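Kategorie: Ausschreibungen / Jazz & Bigband

Bastance Jazzorchester sucht Posaune, Baritonsaxophon und Gitarre

Veröffentlicht im Juni von Tharun Fernandes

Das Bastance Jazzorchester besetzt zur neuen Spielzeit 3 Stühle neu: zweite Posaune, Baritonsaxophon (mit Bassklarinette) und Gitarre. Wir sind eine Bigband in klassischer Besetzung und spielen überwiegend eigene Arrangements, dazu Material aus dem Umfeld von Thad Jones, Bob Brookmeyer und Maria Schneider. Tanzmusik und Galaprogramme machen wir nicht.

Die Stellen sind keine Festanstellungen. Es handelt sich um eine projektbezogene Mitarbeit auf Honorarbasis, zunächst für eine Spielzeit. Eine Verlängerung ist üblich, wenn beide Seiten das wollen. Die jetzigen Inhaber der Posaunen- und der Baritonstelle ziehen weg, die Gitarre war bisher nur mit Aushilfen besetzt.

Was ansteht

Die Spielzeit beginnt mit einer Probenphase im Probenhaus Getby. Geprobt werden sieben neue Stücke, die Tharun Fernandes für das Orchester geschrieben hat und die unter dem Arbeitstitel »Thevar« laufen. Im Anschluss spielen wir das Programm mehrfach live und nehmen es im Studio Stiso auf. Wer eine der Stellen übernimmt, sollte an der Aufnahme teilnehmen können. Für einzelne Konzerte können nach Absprache Vertretungen geschickt werden, für die Probenphase und das Studio nicht.

Das Baritonbuch verlangt in vier Stücken Bassklarinette bis zum tiefen C. Ein Instrument bis Es reicht nach Rücksprache ebenfalls, dann werden einige Stellen umgelegt. Die zweite Posaune hat zwei längere Soli und viel Arbeit mit Plunger und Bucket. In der Gitarrenstimme wechseln sich ausnotierte Linien im Satz mit den Trompeten und Begleitung nach Akkordsymbolen ab. Effekte werden sparsam eingesetzt, ein kleiner eigener Verstärker ist mitzubringen.

Was wir erwarten

Sicheres Blattspiel, Erfahrung im Satzspiel und eine gute Vorbereitung der Stimmen. Ein abgeschlossenes Jazzstudium ist keine Bedingung. Wir nehmen auch Studierende ab dem fünften Semester und Musikerinnen und Musiker, die aus der Klassik oder aus dem Pop kommen, sofern Phrasierung und Time stimmen. Improvisation ist auf allen drei Stühlen gefragt, bei der Posaune und der Gitarre mehr als beim Bariton.

Die Bandsprache ist Deutsch, bei Bedarf auch Englisch.

Honorar und Unterkunft

Für die Probenphase einschließlich der Studioaufnahme zahlen wir 600 Euro pauschal, für jedes Konzert 260 Euro. Fahrtkosten werden in Höhe einer Bahnfahrt zweiter Klasse erstattet, Belege bitte aufheben. Wer mit dem Auto anreist, bekommt denselben Betrag. Leistungsschutzrechte aus der Aufnahme werden in einem gesonderten Vertrag geregelt, den alle Beteiligten vor dem Studiotermin erhalten.

Auswärtige können während der Probenphase kostenlos in Getby übernachten. Es gibt Einzel- und Doppelzimmer, Bettwäsche ist vorhanden, Handtücher bitte selbst mitbringen. Frühstück machen wir gemeinsam, mittags wird gekocht. Unverträglichkeiten bitte schon bei der Zusage angeben.

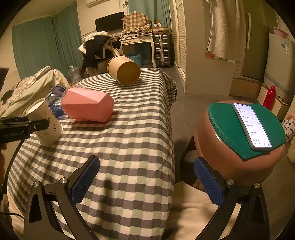
Zimmer mit Schreibtisch und Hocker

Geübt werden darf in den Zimmern bis 21 Uhr, danach nur noch im Saal im Erdgeschoss. Bariton, Verstärker und alles andere Sperrige kann über Nacht im Saal bleiben, er wird abgeschlossen. Parkplätze sind knapp. Wer mit großem Gepäck kommt, kann zum Ausladen bis an den Seiteneingang fahren.

Bewerbung und Vorspiel

Bitte schickt uns einen kurzen Lebenslauf und zwei Aufnahmen, davon mindestens eine im Bigband- oder größeren Ensemblezusammenhang. Handymitschnitte sind in Ordnung, solange man das Instrument hört. Links sind uns lieber als Anhänge. Die Bewerbung geht über das Kontaktformular des Orchesters, Betreff »Bewerbung« und das Instrument. Bewerbungsschluss ist Ende Juni.

Aus den Einsendungen laden wir pro Stelle einige Leute zum Vorspiel mit der Rhythmusgruppe ein. Gespielt werden zwei Auszüge aus »Thevar«, die eine Woche vorher als PDF verschickt werden, ein Blattspielstück und ein Blues in frei gewählter Tonart. Das Vorspiel dauert etwa 20 Minuten. Fahrtkosten zum Vorspiel können wir leider nicht übernehmen. Eine Rückmeldung bekommen alle, auch bei einer Absage.

Fragen zu den Stimmen beantwortet Tharun Fernandes, ebenfalls über das Kontaktformular.

Weitere Meldungen
Notenarchiv: Leihbedingungen für Schulbigbands
Aushilfenliste Trompete und Schlagzeug
Offene Probe in Getby
Stiso: Mitschnitt des letzten Programms ist abgemischt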